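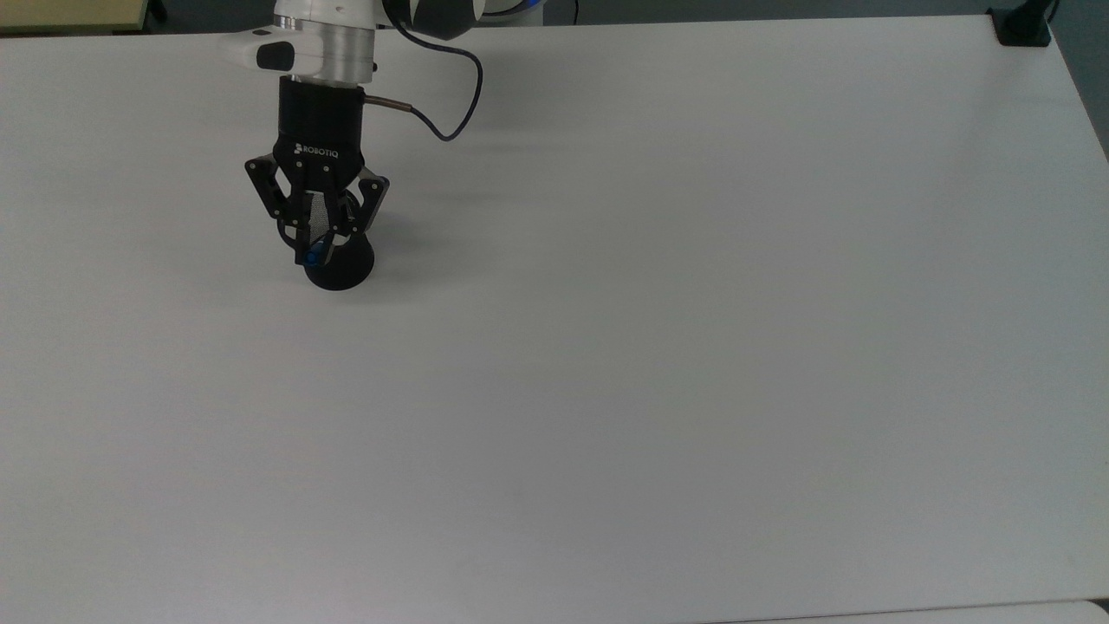 4 min read · 8 replies

Gray marks from matte black stoneware on a white tabletop

flatpack_ledger
Original post
I replaced my work table with a Kundora top in off-white, smooth finish, 33 inches deep. The black piece in the photo is from the Vieira matte line. Wherever one of these gets slid instead of lifted, I get a faint gray line. Dish soap does nothing. Isopropyl takes off part of it. A melamine sponge removes the line but I suspect it is changing the sheen. The old table never showed anything like this.
Two questions. Is this scratching or transfer? And is there a surface treatment worth using, or should I be treating the base of the cup?

oxide_line
Transfer, most likely. Matte black glazes are often rough at a small scale, and unglazed foot rings are worse. The usual gray line on a white surface is material left behind by whichever side is softer. Run a fingernail across it. If the nail doesn't catch, you don't have a groove.
For cleaning, use a non-scratch powder cleanser mixed to a paste, light pressure, 30 seconds, rinse twice. Try it near an edge first.

Reply from benchdepth
Disagree on the paste. It is still an abrasive. On a solid, through-color top you can get away with it and blend the area afterward. On a laminate you are thinning the wear layer every time. OP hasn't said which one this is.

flatpack_ledger
Laminate, according to the sheet that came with it. Nail does not catch on any of the lines. The photo doesn't show them, they only come up in side light. Evening is worst.

benchdepth
Then no paste and no melamine sponge. The sponge is a fine abrasive too, and you will end up with shiny patches that can't be reversed. I have one on my own counter the size of a saucer.
Go back to isopropyl, but leave a damp cloth on the line for two minutes before wiping. Most people wipe too soon.

kiln_shelf_b
Fix the base. I make tableware and this comes up with every dark matte line. Procedure:
1. Turn the piece over and feel the contact area with a dry fingertip. Gritty means it will mark.
2. Wet sand the contact area with 500 grit silicon carbide paper. Keep both the paper and the piece wet.
3. Rinse, dry overnight, test on a scrap of white laminate or a white glazed tile.
With a wide rounded base like that one, the contact area is a band or a spot somewhere on the curve, so mark it first. Rub the table side of a piece of carbon paper on it, or use chalk on a flat board. Only sand where it touches.

Reply from oxide_line
Sanding through a glaze exposes the body, and then it stains from coffee and tea. I would not do it on a glazed base. Foot rings only.

Reply from kiln_shelf_b
You aren't going through it. Ten strokes at 500 takes off the high points. If the body is vitrified it won't stain in any case.

Reply from oxide_line
"If." Factory stoneware varies. Try one piece and leave the rest of the set alone for a month.

pad_and_felt
Cheaper option is dots. I use Gemgate silicone dots, the clear ones, three per piece. They survive the top rack of the dishwasher but not the bottom. They do not stick well to a curve, so on a rounded base expect to lose some. Felt is no good for anything that gets washed.

Reply from benchdepth
Or a tray. No adhesive, no sanding.

flatpack_ledger
A tray defeats the purpose of the table. I want the whole surface clear to work on, and I already have a light wood surface next to it for things that can stay put.
Has anyone used Jestent on laminate? The label says countertops and doesn't say which kind.

benchdepth
Used it. It adds slip, so pieces slide more easily, and the lines were lighter for a few weeks. Then it wore off in the spots with the most traffic and the top looked uneven under a lamp. I took it all off. On an off-white top in low light, uneven sheen is more visible than the marks were.

kiln_shelf_b
Weight matters too. A loaded bowl at 700 grams will mark where the same bowl empty won't. Test with water in it.

flatpack_ledger
Update, October. Did the isopropyl soak at two minutes and the older lines came off on the second pass. Sanded one piece at 500, wet, contact band only. Filled it and slid it back and forth 85 times on the underside of a spare shelf with the same finish. One very faint line, wiped off dry. An unsanded piece left a clear gray line on the first pass.
I'm holding off on the rest until I see how the sanded one does with coffee. No coating.

oxide_line
Good. Post the coffee result either way.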